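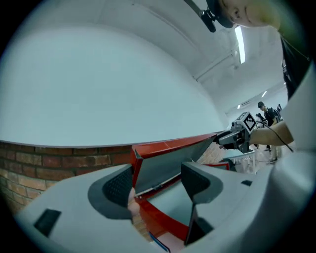 消防器材的日常管理，历来是园区安全工作中最基础也最容易流于形式的一环。为进一步规范各楼层灭火器箱的登记、开启检查和归位工作，Skumis 园区管理处现面向社会公开招聘消防器材管理员，并同步征集箱体使用体验活动参与者。本次工作涉及的器材以红色箱体为主，箱盖向上掀开后可见灰色内面，检查人员须在箱盖完全掀起的状态下核对箱内情况，不得仅凭外观填写记录。砖墙沿线、走廊转角及各层办公区域内的箱体均列入本次管理范围。现将有关事项公告如下。

一、单位概况
Skumis 园区由 Clorken 物业服务有限公司负责日常运营，园区内现有办公、仓储及培训用房，总建筑面积3,954平方米，登记在册的灭火器箱共63个。器材台账系统由 Trindell 提供，箱体的更换与维修由 Courtois 器材服务部承担。消防器材管理员隶属园区管理处安全组，由安全组负责人 Solange Arnaud 直接管理。

二、招聘岗位及人数
消防器材管理员，4名。其中日班3名，晚班1名。晚班人员须能够独立完成交接记录。

三、岗位职责
（一）按照巡查路线逐箱开盖检查，核对灭火器数量、压力指示、铅封及有效期，如实填写检查卡。
（二）检查箱盖开合是否顺畅，箱体有无变形、锈蚀，箱内有无杂物。发现箱内存放私人物品的，应当登记后移交安全组，不得自行处置。
（三）保持箱前通道畅通。办公桌、座椅、纸箱等物品占用取用空间的，应当场请使用人移开，并在当日记录中注明。
（四）负责箱体的清洁、搬运与归位。搬运时应从两侧持稳，轻拿轻放，避免磕碰箱面文字。
（五）协助安全组开展消防知识宣传和疏散演练，负责演练器材的发放与回收。
（六）完成安全组交办的其他工作。

四、应聘条件
（一）遵守国家法律法规，品行端正，责任心强。
（二）年满十八周岁，身体健康，能够胜任搬运及上下楼巡查工作。
（三）具有高中、中专及以上学历，能够熟练使用电子表格和手机端台账系统。
（四）具有物业管理、仓储管理或消防相关工作经历者，同等条件下优先录用。持有消防设施操作员职业资格证书者优先。
（五）书写工整，能够用普通话向来访人员讲解灭火器的使用方法。

五、工作时间及待遇
日班工作时间为上午八时至下午五时，晚班工作时间为下午二时至晚上十时，均含用餐时间。试用期两个月。工资由基本工资、岗位津贴和夜班补贴构成，具体标准在面试时说明。单位依法缴纳社会保险，提供工作服、劳保手套及工作餐，按规定享受带薪年休假。

六、体验活动参与者征集
为了解普通使用者对箱体标识和开启方式的实际感受，管理处拟征集46名参与者，参加一次箱体使用体验活动。活动在园区培训室进行，内容包括阅读箱面说明、开启和关闭箱盖、将箱体放置到指定位置，以及填写意见表。活动全程不喷射灭火剂，不使用明火。参与者须年满十八周岁，无需消防工作经验；园区在职安全管理人员不在征集范围内。完成全部内容者发给交通补助，并可领取家庭消防知识手册一份。

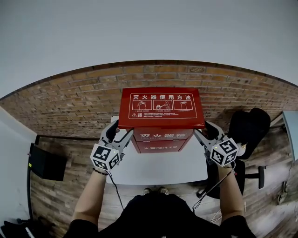
Skumis 园区，五月

体验活动所用箱体的盖面印有“灭火器使用方法”，文字下方以三幅小图说明操作步骤，箱体正面标有“灭火器箱”及“火警119”字样。参与者应先自行阅读盖面内容，再向工作人员复述操作顺序。意见表重点收集以下情况：盖面小字在室内灯光下是否易于辨认，图示与文字能否对应，箱盖开启时是否费力，箱体放在桌面与放在地面时阅读有无差别。所填意见仅用于园区标识改进，不作为对个人的评价。

七、报名方式
（一）应聘管理员岗位者，请填写《岗位应聘登记表》，并提交身份证、学历证书、相关资格证书复印件及近期免冠照片两张。
（二）报名参加体验活动者，请填写《参与者登记表》，注明可参加的时段，无需提交学历材料。
（三）登记表可在园区管理处服务窗口领取，填写后当面递交。受理时间为上午九时至十一时三十分、下午二时至四时三十分，五月底截止。
（四）同一人可同时报名应聘和体验活动。一经录用为管理员，其参与者名额由候补人员递补。

八、选拔程序
管理员岗位按照资格审查、笔试、现场操作、面试的顺序进行。笔试内容为灭火器基础知识和台账填写。现场操作要求应聘者在规定时间内完成一个箱体的开盖检查、清洁及归位，并向考评人员说明检查结果。体验活动参与者按登记先后确定，名额满后转入候补名单。

九、其他事项
应聘者应对所提交材料的真实性负责，弄虚作假者取消资格。报名材料恕不退还，管理处对个人信息予以保密。参加现场操作和体验活动的人员请穿着平底鞋，长发应束起，随身物品存放于培训室门口的储物柜。活动期间请服从现场工作人员安排，如感身体不适应立即告知。

本公告由 Skumis 园区管理处安全组负责解释。

联系人：Solange Arnaud
联系地点：Skumis 园区管理处服务窗口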